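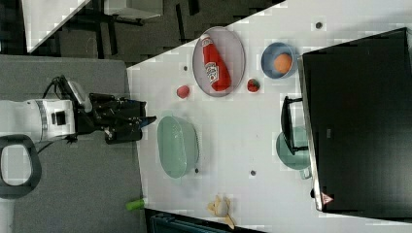 Play kitchen storage, second attempt. The first system sorted by color and lasted until October. The new one sorts by size and by how the piece behaves when a child sweeps an arm across the table. Bottles are the worst case. The ketchup is kept lying on its side on the oval tray, because a bottle on its side inside a rim stays where it is and a standing one ends up under the shelving.

Background for anyone new: I look after the play equipment at Ovcombe, which is a drop-in room plus a lending shelf. The kitchen goes out every morning and is put away every afternoon. Put-away used to take 20 minutes. Most of that was looking for fruit.

Categories as of this week: rollers, nesters, flats, handles, large units. Every piece belongs to one category only. If it could go in two, it goes in the first on that list.

Rollers are anything that leaves the table under its own momentum. Round fruit, eggs, tomatoes, the berries. Rollers get a bowl while the table is in use and a lidded tub at the end of the day.

The tub is a Marinho 7 liter with the clip lid. The larger size is a mistake. Children fill a large tub with everything and then nothing in it can be found without tipping it out.

Nesters are bowls, basins, colanders, anything that stacks into its neighbor. Store upside down. Dust is the main reason, and loose berries are the other.

Home Explore Notifications Messages Bookmarks Lists Profile More

Flats are plates, trays, lids, cutting boards. They stand on edge in a file rack. I tried stacking them horizontally first and the one somebody wanted was always on the bottom.

Handles: pans, pots, spatulas, spoons. These take up far more space than their volume suggests. Two pans with handles pointing the same way fit in half the space of two pans pointing in opposite directions. It took me longer than it should have to put a sticker on the shelf showing which way they point.

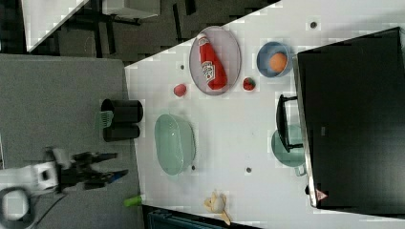

Ketchup on the plate, orange one in the blue bowl. Strawberries still to be rounded up.

Strawberries are a problem category. They don't roll far, so staff treat them as stable. They then travel a short distance several times a day and finish at the table edge. I have moved them to rollers and will not be taking questions.

Nyokabi Chege asked whether the banana is a roller. No. It rocks and stops. It goes with the flats for lack of anywhere better, which I accept is unsatisfactory.

Weights, since someone wanted them: a full tub of mixed fruit and berries comes to 900 grams on the kitchen scale. A four-year-old can carry that. With the old wooden set the same tub was too heavy for most of them, and it was put down hard.

Cleaning. Smooth plastic gets a wipe with mild detergent and a second wipe with plain water. Anything perforated gets a brush as well, and is stood on its short end to drain. Anything with a paper label is wiped around the label only. Once the corner lifts it will be picked at until it is gone.

On labels: printed packaging gets used more than plain packaging. We had an unbranded Tuvmont bottle and a printed one out together for a month. The plain one was used as a rolling pin, a phone, and a microphone. The printed one was used as ketchup.

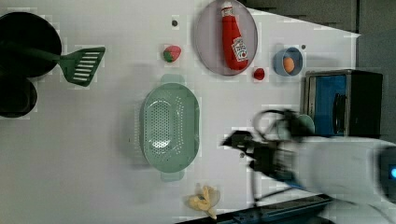 Table layout matters more than the number of pieces. Heavy traffic happens on the two long sides, so the middle is the only place a large nester is safe. Anything with a handle should be pushed back toward a corner, and large units go at one end with the door clear. The two black pans are in the corner here with the slotted green spatula resting on the bigger one, the oval colander has the center, and the microwave is at the opposite side. The one change I'd make is the spatula. Its head sticks out over open table and a sleeve will catch it.

Do not put the bowl near the edge. A bowl that gets knocked off empties on the way down, so you have one nester and however many rollers to find.

Surface: white is good for spotting small red and green pieces and bad for everything else. Marker shows. The small holes in the top collect glitter and need a wooden skewer from time to time. I considered filling them and decided it was not worth the afternoon.

Large units (stove, microwave) stay assembled. Taking them apart to save shelf space costs more time than the space is worth, and the small parts go missing. Doors are held shut with a strip of Jinero fabric tape while they are in the cupboard. It comes off clean.

Current put-away time with two adults is around half what it was. With children helping it is longer, and I don't count that as a fault in the system.

Conceição Sampaio has the tub labels as a printable sheet. She prefers photos to words on them and has persuaded me. Ask her for the A5 version, the larger one doesn't fit the lid.

Next: the dress-up rail. Hooks, not hangers.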